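Practice Pads and Suture Work
Last updated: May

Section 3. Setting up the Vindeden practice pad and closing your first incision

Welcome back! By now you've unpacked the kit and found a steady table to work on, so we can get to the part most people have been waiting for. Please read this section all the way through once before you pick anything up. It isn't long, and the stitching goes much more smoothly when you already know what's coming next.

Before you start

1. Take the pad out of its sleeve and let it sit at room temperature for a little while. A cold pad is stiff, and stiff pads tear at the edges of the cut.

2. Wipe the top with a damp, lint-free cloth and pat it dry. Leave the powder in the drawer, please; it gets into the needle holes and you'll never quite get it out again.

3. Seat the pad in the Brukon tray, smooth side up, and press each corner until you feel it settle. If one corner keeps lifting, take the pad out and begin again. Don't force it.

4. Point your lamp at the middle of the pad, where you'll be working. It's fine for the outer edges to fall into shadow.

Making the incision

5. With the blade from the kit, draw one shallow line across the pad, a little on the slant if that suits your hand. Go lightly the first time. You can always deepen a cut, but a pad that's been cut clean through is only good for scraps.

6. If you'd like some color, run a small amount of the red tint along the line with the dropper. It spreads as it soaks in, and a blotchy patch or two does no harm at all.

CAUTION: The blade is sharp and the tint stains. Cap the blade before you set it down, and keep your sleeves rolled up.

Placing and tying the stitch

7. Bring the needle in on one side of the line, follow its curve through, and come out on the other side at the same distance from the cut.

8. Draw the suture through slowly until you have a short tail left, then tie your throws. Snug each one down flat before you start the next, and bring the finished knot over to one side so it doesn't sit right on the line.

9. Hold the strand near the tip of the jaws and keep your pull gentle. The two edges of the cut should just meet. If they pucker, you've pulled too hard, so ease off a bit. 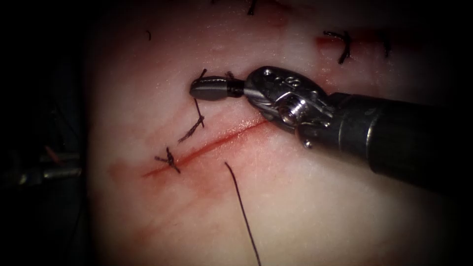
Figure 3. Black suture knot on the upper side of the incision, with the closed jaws just above the pad.

10. Trim the tails short, but leave enough to take hold of later when you remove the stitch.

NOTE: Black suture is much easier to follow against the pale pad while you're learning. Replacement spools are listed in the Ranoria parts sheet under item 74.

When you're done for the day, snip out your stitches, rinse the pad in cool water, and lay it flat to dry before it goes back in its sleeve.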